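Selling the winter coats

I finally listed the two wool coats from the back closet on Gesgate. The navy one is a Jadano, size 10, bought in September and worn maybe twice. The other is a gray car coat with a new lining. I asked 80 dollars for each and left room for offers.

Measurements matter more than the size tag. I lay the coat flat, button it, and go armpit to armpit, then shoulder to cuff. Buyers still ask, so I put it in the first line now – that cut the messages a lot.
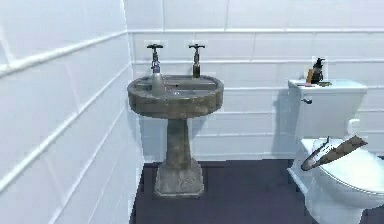 Shipping

Both go out in plain mailers. I combine postage if you want the pair.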